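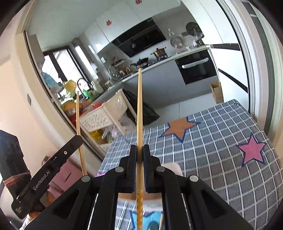
Posted by Vaughan Kingi | Mar 11, 2018 | Filed under: Mystery place game, Fixes and faults

Ticket: correct answers marked wrong in the Hurotura round
Status: solved (hooray!)

What players reported

Shortly after the new mystery place went up I had a message from a player who was quite sure she had it. She had typed Hurotura, spelt perfectly, and the game told her "Not there, keep travelling!" Then a second message came in saying the same thing, with a screenshot. Both of them were right. It's a lovely spot, a hill town above a river gorge with a rope ferry at the bottom, and I'd been so looking forward to seeing who would get it first.

What I tried first

I cleared the page cache and played the round myself in a private window. Wrong answer. I tried all capitals, all lower case, and then with the country added on the end. Wrong, wrong, wrong. Then I went back to the previous round, the harbour at Öberg, and typed that in. Correct straight away! So the game itself was running and the form was sending answers through – it just didn't like this particular place.

I wrote to the people at Plenden, who look after the quiz plug-in, and they asked for the answer log. It had 97 guesses in it for the round, and I spent a very happy evening reading them. People think of such wonderful places. I now want to go to at least half of them, and I've started a list.

What the log showed

Next to each guess the log prints the answer it was being checked against. For this round it should have said Hurotura. It said Flekolard.

Flekolard is the place I have lined up for September! I had written both rounds in one sitting and saved them as drafts, and when I moved the Hurotura one forward in the queue its photo and clues moved but the answer stayed where it was. Plenden confirmed they could make the same thing happen on their test site with any two drafts. They were quick and very cheerful about it, and they've put it on their list for the next update.

(So yes, the September place is now out in the open. I'll pick another one. I have plenty.)

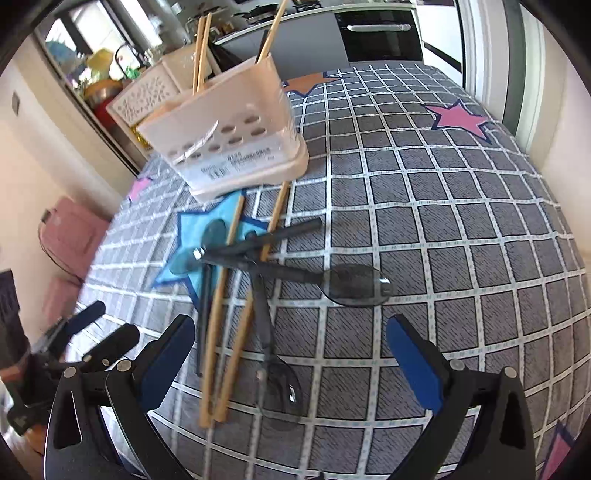
How it was fixed

1. Paused the round so that no more guesses came in.
2. Opened the Hurotura draft and retyped the answer by hand, then saved it.
3. Checked the answer box again after saving, and once more after logging out and back in.
4. Ran the log through the re-mark tool. It found 26 correct answers, which is a brilliant result for a place that hardly turns up in the guidebooks.
5. Put the round live again and tested it with the right spelling, with a stray space at the end, and with a silly guess. All three behaved.

Still to do

Points for the re-marked answers should show on your profile by now. If yours don't, log out and in again, and if that doesn't help leave a comment with your player name and I'll add them myself. The Place-of-Mystery win goes to the earliest correct guess in the log, and I've sent that player a message – I'll put the name up as soon as I hear back.

Until the update arrives I won't be moving drafts up and down the queue. New rounds will be written fresh, one at a time, and I'll play each one through before it opens.

Thank you to everybody who wrote in, especially those of you who kept guessing after being told you were wrong when you weren't. And if anyone has taken the rope ferry at Hurotura, please tell me what it was like. I want to know how long the queue is and whether they let you help pull!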